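Calteo 탁상 조립 작업 기록 자료 설명서

1. 개요

본 자료는 탁상 위에서 이루어지는 소형 부품의 배치 및 조립 작업을 기록한 것으로, Mokunbridge 작업연구실이 작성하고 관리한다. 수록 대상은 작업판, 소형 부품, 작업대 표면 및 부품의 놓임 상태이다. 자료는 351건의 작업 기록으로 구성되며, 각 기록은 하나의 작업 단위에 대응한다.

2. 작성 목적

작업판 위에서 작은 부품을 다룰 때 부품의 위치와 방향, 판의 회전 상태가 작업 순서에 어떠한 영향을 미치는지 검토할 수 있도록 하는 데 목적이 있다. 작업 속도의 비교나 작업자 평가를 위한 용도로는 작성되지 않았다.

3. 구성

기록은 다음 항목을 포함한다.

작업 번호: 기록마다 부여되는 고유 번호
판 방향: 정방향, 사선 방향, 기타
부품 구분: 색상 및 크기에 따른 분류
부품 위치: 판 위, 판 가장자리, 판 밖
종료 상태: 완료, 중단, 재배치
비고: 담당자가 필요에 따라 기재하는 자유 서술

전체 351건 가운데 116건은 판이 사선 방향으로 놓인 상태의 기록이다. 부품 구분은 8종으로 하며, 두 가지 이상의 색상이 있는 부품은 면적이 넓은 색상을 앞에 적는다. 검은색 부품은 크기가 작은 경우가 많으므로 비고란에 형태를 함께 적도록 하였다.

4. 기재 기준

판 방향은 작업대의 앞쪽 변을 기준으로 판정한다. 판의 모서리가 작업대 앞쪽을 향하면 사선 방향으로 기재하고, 판의 변이 앞쪽 변과 나란하면 정방향으로 기재한다. 두 경우에 해당하지 않으면 기타로 분류하고 비고란에 사유를 남긴다.

부품 위치는 부품의 바닥면이 닿은 곳을 기준으로 한다. 부품의 일부가 판의 테두리를 넘어 작업대 표면에 걸쳐 있으면 판 가장자리로 기재한다. 부품이 다른 부품 위에 얹혀 있는 경우에는 아래쪽 부품의 위치를 따른다.

종료 상태의 '재배치'는 작업 도중 부품을 원래 위치로 되돌리고 다시 시작한 경우에 한하여 사용한다. 판만 돌려 놓은 경우는 재배치로 보지 아니한다.

5. 작업대 및 작업판

작업대 상판은 흰 바탕에 회색과 갈색 계열의 결이 있는 대리석 무늬이며, 좌우와 뒤쪽은 옅은 회보라색 벽으로 둘러싸여 있다. 작업판은 모서리가 둥근 밝은 청회색의 납작한 판으로, 가장자리에 주황빛이 도는 노란색의 가는 테두리가 있다.

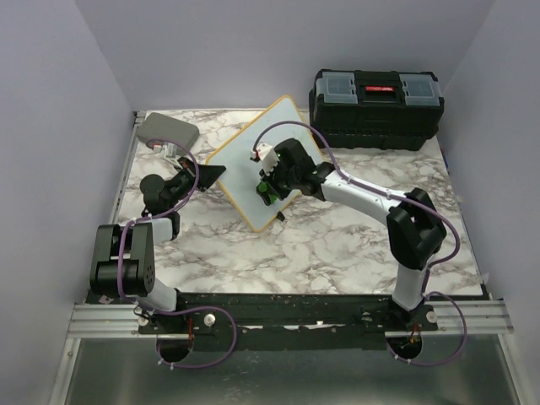
판과 상판의 명도 차이가 크지 않은 구간에서는 테두리를 판의 경계로 삼는다. 상판의 무늬를 부품이나 흠집으로 잘못 기재한 사례가 초기 검수에서 확인되어, 해당 기록은 모두 정정하였다.

6. 검수

검수는 Cor Van Damme의 책임 아래 두 단계로 실시하였다. 1차 검수에서는 필수 항목의 누락 여부를 확인하고, 2차 검수에서는 기록 50건을 추출하여 판 방향과 부품 위치를 다시 판정하였다. 판정이 일치하지 않은 기록은 담당자 간 협의를 거쳐 확정하였으며, 협의 내용은 비고란에 남겼다.

7. 제한 사항

부품이 다른 물체에 가려진 경우 부품 구분이 '미상'으로 기재될 수 있다. 미상은 8종의 구분에 포함되지 않으므로 집계 시 별도로 처리하여야 한다. 부품의 무게와 재질은 수록하지 않는다.

8. 이용 및 문의

본 자료는 연구 및 교육 목적으로 이용할 수 있으며, 이용 시 자료명과 작성 기관을 명기하여야 한다. 항목 정의의 변경 사항은 매년 11월에 일괄 반영한다. 오류를 발견한 경우 작업 번호와 해당 항목을 적어 Mokunbridge 작업연구실 자료 담당에게 통보하기 바란다.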